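Home / Table / Trays and Serving
Runholm Table Set in Black and Amber
Tray, round plate and faceted glass
$89
In stock
Color: Black / Amber
Quantity: 1
Add to cart

We've wanted to carry a good black tray for a long time, and the Runholm is the one we kept going back to. It's a plain rectangle with rounded corners and a raised rim, finished in a flat matte black, and it makes almost anything you set on it look like you planned it (even toast). The round plate comes in black too, with a lip of its own, and the glass brings the color.

And what color! The glass is clear amber, with walls made up of flat angled facets that run in toward a smaller round base. Seen from the side it's a nice warm brown-yellow glass. Look straight down into it under a decent lamp and you get bands of honey, brown and deep orange, and a bright edge at the base where the glass is thick. We had it out on the shop counter for most of January and people kept picking it up and tilting it.

How it goes together

The plate takes up one half of the tray and leaves the other half free, so there's room for the glass, a spoon and a napkin, or a second small dish. We like the plate pushed all the way over to one side. It looks a little lopsided on paper and great on the table. If you'd like the plate in the middle, go ahead, but you'll lose the handy open side.

Black on pale wood is our favorite pairing by a mile. A butcher-block top in blond and honey shades picks up the amber, and the tray gives you a clean dark shape in the middle of all that grain. A small jar with a gold-toned lid is a lovely thing to stand next to it if you have one in the cupboard.
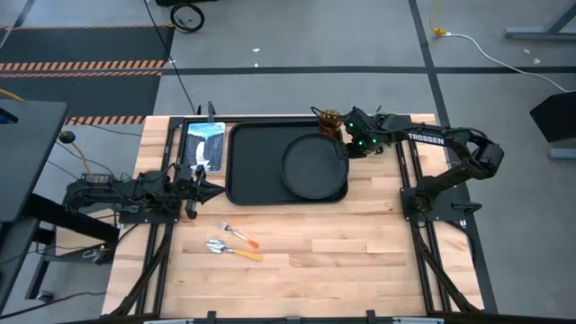
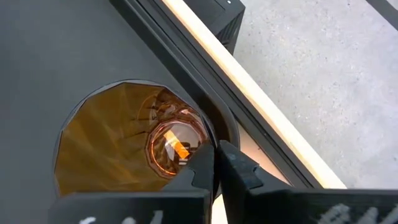

What's in the box

1 rectangular serving tray, matte black
1 round plate with raised lip, black
1 faceted glass, amber

Jars, cards and other table extras are sold separately or come from your own shelves.

Size and weight

Tray length: 40 cm
Tray width: 25 cm
Tray weight: 600 g

The tray is light enough to carry one-handed when there's only a glass on it. With a full plate, use two. At this size it fits nicely across a lap for breakfast in bed, and it stands on edge in a regular kitchen cabinet next to the baking sheets.

Care

Wash all three pieces by hand with warm water and a soft sponge. Skip the scouring pads, please, they leave shiny spots on a matte finish and those don't come out. Fingerprints do show on the tray, more than on a glossy one, and a damp cloth takes care of them in a second. Dry the glass with a lint-free towel and get into the creases between the facets, where water spots like to collect.

The glass is for cold and room-temperature drinks. It also makes a very pretty home for candies or a few short-stemmed flowers.

Good to know

Can I buy the pieces on their own?
The glass, yes. You'll find it listed as the Dratari Amber under Glassware. The tray and plate are sold only as part of this set for now.

Will the amber match my other glasses?
It leans toward honey and orange. If your glasses are a cooler brown you'll see a difference side by side, though we happen to like them mixed. The Sastry tumblers are the closest in tone of anything we sell.

Does it come in other colors?
Runholm makes the same tray in a soft white called Mokside. We've ordered a few and will put them up when they arrive. The plate only comes in black.

Can I stack the trays?
Yes. The rim keeps one tray from sliding off the next. Put a dish towel between them if you're storing them for a while, so the matte surface doesn't get rubbed.

Is the plate deep enough for soup?
No, it's a plate with a lip. It will hold a saucy pasta or a salad with plenty of dressing without any trouble. For soup you want the bowls in the same range.

Ways we've been using it

Olives and bread on the plate, something fizzy in the glass. A late coffee with cookies, and the mail on the free side of the tray. One of us keeps hers on the dresser with rings in the glass and a postcard leaning on the wall behind it, and it looks so good there that she's ordered a second set for the kitchen.

Shipping and returns

Sets are packed to order, with the glass in its own inner box. Returns are fine within 25 days if the pieces are unused and you still have the packaging. If something arrives chipped, send us a photo and we'll mail out a replacement piece.

You may also like
Dratari Amber glass
Sastry tumblers
Runholm soup bowls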